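**Stemus to open Toder snack line to small offices**

16 July 2018 – Stemus will begin delivering its Toder snack boxes to offices with fewer than 50 staff. The service was limited to larger sites when it began in February. 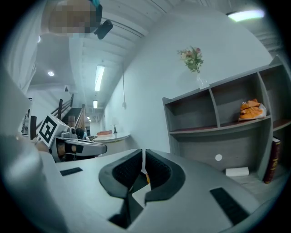 *A small orange item between the gripper fingers.*

Each box holds up to 129 single packs and can be reordered every 4 weeks. Deliveries will be handled by Trakico, which already serves 1,415 Stemus customers.

"Small offices kept asking us for this," said Omid Ghaffari, head of sales at Stemus. "The price per pack is the same – only the minimum order has changed."
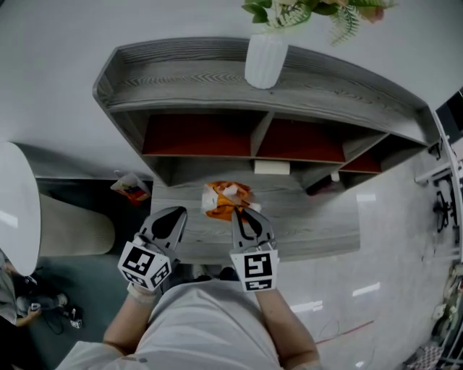
**How do offices sign up?**
Orders are placed through the Stemus website or by phone.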